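Cadton Rural Internet Office
Thread: the spring update on home internet service in the Furneck valley.

1/ The second stage of the Furneck connection program is now open. It covers 89 homes on the north side of the valley that still rely on telephone-line service. Letters went out in May to every address on the list.

2/ Service will be provided over the Harkon line, which already reaches the school and the clinic. Monthly rates are the same as in the first stage and are fixed for two years.
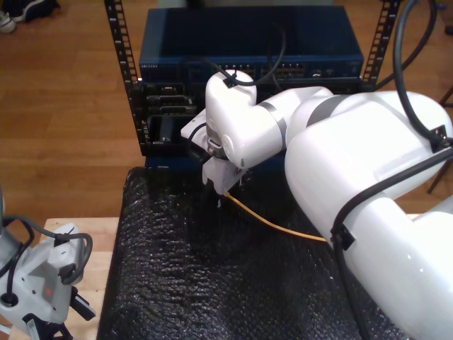 Rack-mounted network switch, with a white robotic arm in front.

3/ Residents who did not receive a letter may still be eligible. Please contact the office with your street address and the name on your current bill. Renters may apply with the written consent of the property owner.
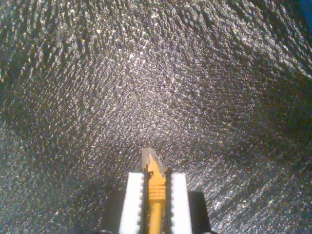 How to apply

4/ Complete the Pinto form, available at the office and at the post office counter. Mark the wall where you would like the cable to enter the house. Applications are handled in the order received, and a reply is normally sent within 17 working days.

5/ An adult must be at home for the installation visit. Morning visits begin at 8 a.m. – please move parked cars from the side of the house before then.

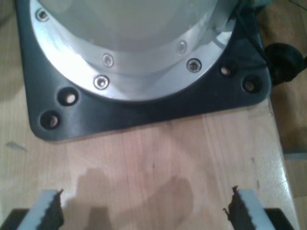

One resident writes: My mother keeps her landline for her medical alarm. Will she lose it when the new service is put in?

6/ The landline will remain in place unless the account holder asks in writing for it to be removed. Households with a medical alarm should state this on page 2 of the form, so that the alarm can be tested during the visit.

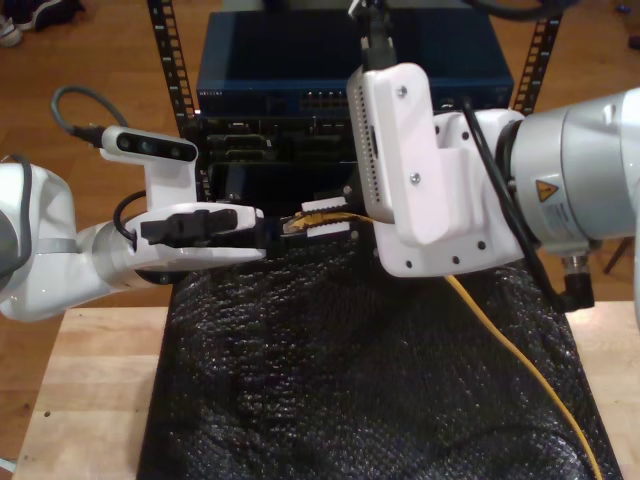

7/ The same applies to burglar alarms and to elevator phones in shared buildings. Managers of shared buildings should send one form for the whole property – separate forms from each apartment will be returned.

8/ Road work on the lower valley road will be posted on this account as dates are confirmed by the county.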